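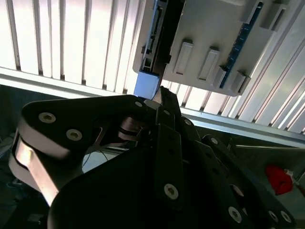
6.4 Gripper will not let go of an enclosure (fault 28)

Use this section when the arm has stopped with the fingers closed, or partly closed, next to a case and the panel shows 28. If it shows 16, go to 6.5, different problem.

Fault 28 = the finger motor was told to open and the finger position did not change. Most common with the white cases that have an open side, where the circuit board edge is exposed. The middle finger tip goes in too close to a part that sticks out of the case and the linkage binds before the stop.

CAUTION: The linkage may be under spring load even with the motor off. Fingers out from between the plates. Use the plastic wedge from the Kiver tool roll, not a screwdriver and not your hand.

CAUTION: Do not pull the case. The board contacts on these are exposed and will scrape on the finger tip. Bent contacts = scrap case.

Before you start

You need: the wedge, a 2.5 mm hex key, threadlocker (blue), a flashlight, wrist strap. Second person if the case is hanging and not sitting in the tray.

Freeing the case

1. Press STOP on the pendant. Wait for the amber light. Don't use the main switch yet, the arm brake needs a second or two to set.

2. Turn the key to MANUAL and take it out. Keep it on you.

3. Clip on the wrist strap.

4. Support the case from below with a flat hand, well clear of the links. If you can't reach without putting your arm through the linkage, stop and get the second person.

5. Look at the middle finger tip from the side. Note which part of the case it is near or touching. Write it on the fault sheet, we need this even if the case comes off clean.

6. On the pendant go to TOOL > JOG > OPEN. Set speed to the lowest. Tap once. Do not hold it down.

7. If the fingers move, keep tapping till the case is clear, then skip to step 11.

8. If nothing moves, tap CLOSE once, then OPEN once. This takes the load off the joint washers and is often enough. Two tries max. More than that and the motor trips on heat and you wait.

9. Still stuck: main switch OFF, hang the lockout tag. Slide the wedge between the left link and the middle finger, from the front, thin end first. Push gently untill the tip backs off. It should not take force.

10. If it does take force, leave it. Call Baudry service and give them code 3865. Leave the case supported.

11. Move the case to the HOLD shelf. Not back in the tray, even if it looks fine.

Checking the gripper

Lockout on for all of this.

12. Go over the countersunk screws on the finger plates, both sides. Heads should be flush. A proud screw will catch the next plate over and give you the same fault again.

13. Any loose screw: take it out, clean, one drop of threadlocker, back in. Snug only. Do the ones near the joints first.

14. Check the washers stacked at the joint. They should turn together with no grit. If a washer is missing or cupped, replace the whole stack, part 46 in the Clalotness spares box.

15. Swing each finger by hand through its travel. Smooth all the way = OK. A tight spot = tag the gripper out and swap it.

Note: a scratch on the black finish is not a fault. A scratch with bare metal that keeps getting longer is, something is rubbing.

Putting it back in service

16. Lockout off, main switch ON, wait for the arm to finish its self check.

17. Key back in, still MANUAL. Jog the fingers open and closed five times with no case. Listen for a click at the joint.

18. Re-teach the approach point so the middle finger stops short of anything sticking out of the case. Save under the same name or the Gititz program won't pick it up.

19. Run one case at low speed with your hand on STOP. Then AUTO.

Note: points taught before the August update were saved without the tip offset. If you restore a old backup the fault will come back on the first case. Re-teach, do not restore.

If 28 shows twice in one shift, take the cell out of service, see 6.7.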